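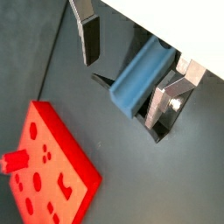 You'll wear that blue piece smooth before it learns a thing, said the voice from the next bench, and I laughed, my hands still on the controls, and told it we only owed Clamitz 40 more before supper. Forty good ones, the voice said, and the bad ones go in too, mind you, or how is the poor creature ever to know what a mistake looks like?

I had been thinking about that all Saturday, if I'm truthful, through the warm slow hours when the red board sat waiting and my wrists ached as they used to when my grandmother had me roll out dough (she never showed me a thing once if she could show me 90 times). So I kept the clumsy one I had meant to erase, gave it its label, and sent it along to Hovasar with the others. Then I flexed my fingers, asked the next bench whether there was any coffee left, and began again.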